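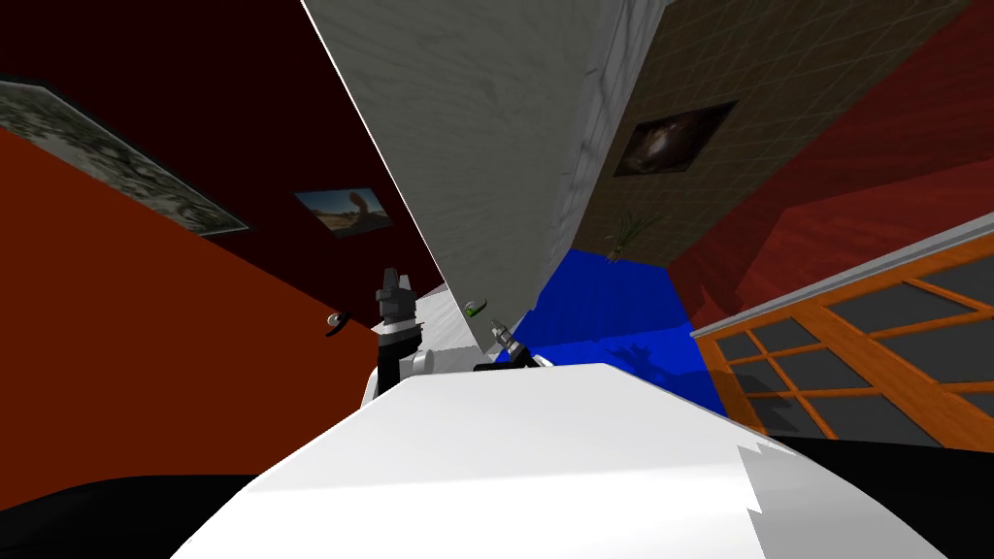 Student Projects / Environmental Science

Water Retention and Drying Rate in Three Potting Mixes

Prercombe College, Introductory Soil and Plant Laboratory
Submitted March 25, 2024

Summary

Three potting mixes were compared for the amount of water held after drainage and for the rate at which that water was lost by evaporation. The mixes were based on peat, coir and composted bark. Peat held the most water and lost the smallest share of it. Coir held almost as much as peat at the start but dried faster. Bark held the least. No plants were used, so the results describe the mixes alone.

1. Background

Water leaves a pot in three ways: it drains through the bottom, it evaporates from the surface, and it is taken up by the plant. The first two depend largely on the size of the pores in the mix. Large pores drain quickly under gravity and then fill with air. Small pores hold water against gravity and release it slowly.

The greenhouse behind Sutcliffe Hall uses one watering schedule for all of its benches, although the pots on them contain different mixes. In December the bark pots were found to be dry well before the next scheduled watering, while the peat pots on the same bench were still moist. The project was set up to measure this difference under controlled conditions.

2. Materials

The peat and coir mixes were bought ready-made from Flurora, a garden supplier in Prercombe. The bark mix was prepared in the laboratory from composted bark and perlite, following the recipe already in use in the greenhouse. All three were spread on trays and air-dried before use.

Eighteen identical plastic pots were used, six for each mix. A disk of filter paper was placed in the bottom of each pot to stop fine particles from washing out. Air temperature and relative humidity were recorded with a Cliltik logger hung above the bench at the height of the pot rims.

3. Method

Each pot was filled to a line marked below the rim, tapped on the bench to settle the mix, and topped up to the line. The filled pots were weighed dry. Each pot then received 140 mL of tap water, poured slowly over the whole surface. Peat repelled water at first, so the water was added in small portions to all pots in order to keep the treatment the same.

The pots were left to drain on a wire rack for 50 minutes and weighed again. This was taken as the first weighing. Retained water was calculated as the difference between the drained mass and the dry mass, with 1 g taken as equal to 1 mL. The pots were then placed in a random arrangement on the bench and weighed once a day until six weighings had been made. The arrangement was changed after each weighing.

The design called for 108 weighings. One bark pot was tipped over before the fourth weighing. The spilled mix was returned to the pot, but the reading was discarded, which left 107 for analysis. Later readings for that pot were corrected for the mass of mix lost.

4. Results

Mean retained water, first weighing
Peat: 118 mL
Coir: 109 mL
Bark: 71 mL

Mean retained water, sixth weighing
Peat: 62 mL
Coir: 41 mL
Bark: 29 mL

Between the first and sixth weighings peat lost 47 percent of its retained water, coir lost 62 percent and bark lost 59 percent. In all three mixes the daily loss was greatest on the first day and declined after that. The decline was steepest in bark. The surface of the bark pots turned visibly pale by the second weighing, and the surface of the coir pots by the third.

5. Discussion

The low initial value for bark is consistent with its coarse texture. More of the water drained through during the first few minutes than in the other two mixes. Once drained, bark lost less water in absolute terms than either of the others, but it had less to lose.

The coir result was not expected. Its initial retention was close to that of peat, and a schedule based on that figure alone would underestimate how often it needs water. One possible explanation is that coir fibers continue to move water up to the surface as the top layer dries. This was not tested.

Two sources of error should be noted. Filling to a line controls volume but not packing density, and some variation between pots of the same mix probably comes from this. Drainage may also have been incomplete in the peat pots when the first weighing was made, in which case part of the first-day loss was drainage and the evaporation figure for peat is slightly too high.

6. Further work

The test should be repeated with a longer drainage period and with one plant per pot. A second bark mix without perlite would show how much of the difference is due to the bark itself.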